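The bottle that stays

By Ainhoa Requena
October 3, 2018

My neighbour Savita Goel bought a new water bottle last week, and it was her third since December. The old ones did not leak and they kept the tea warm. They had marks on them, she told me, and she was a little ashamed to put them on the desk at work. I like Savita very much, and I have thought about her sentence for several days.

I want to defend the marked bottle. When I came to this country I did not know that people here carry a drink everywhere, to the bank, to the library, to the dentist. In my parents' house water was in a jug, the jug was in the kitchen, and you went to the kitchen. Now I also carry a bottle and I find it a good custom. What I cannot accept is the other custom which has come with it, that the bottle must have the colour of this season.

The shops know very well what they do. In the window of Clevari, on our main street, the same bottle is sold in a shade they call Butano and in a shade they call Montes, and to my eye one is orange and the other is a tired green. The price is 70 dollars. For this money my mother would have bought a pot, and she would have cooked in it until the handle came off, and then my father would have repaired the handle.

People answer me that a metal bottle is at least better than the plastic ones we throw away. I agree with this, but only for the person who owns one bottle. With a cupboard full of them I am not so sure. Steel must be dug out, melted, shaped, painted and sent over the sea, and all this work is the same whether you drink from the thing for ten years or for one autumn.

There is also the question of cleaning, which I think is the true reason many good bottles are abandoned. The cap begins to smell, and the owner believes the bottle is finished. Usually it is enough to take the cap apart, wash the ring with hot water and baking soda, and let everything dry open through the night. I learned to do this with a knitting needle. It takes 2 minutes and it is not pleasant, I admit it.

The outside is another matter, and there I do nothing. A pale coating receives every key and every zipper, and no sponge will bring it back. The steel inside does not know about it. 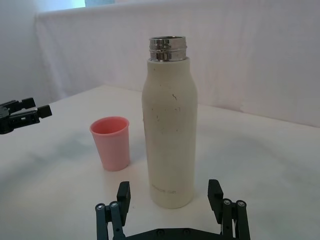

Scuffed on the outside, bare steel at the neck, and a small pink cup for company.

I feel a similar respect for plastic cups, which are never shown in a window. A child gets one, the child grows, and the cup goes on to hold toothbrushes or to measure the rice. We permit a cup to get old. I would like us to give the same permission to the bottle, even at the office.

Savita has offered me one of her two old ones. I said yes, but I will give it to my nephew, who has none. I have mine already.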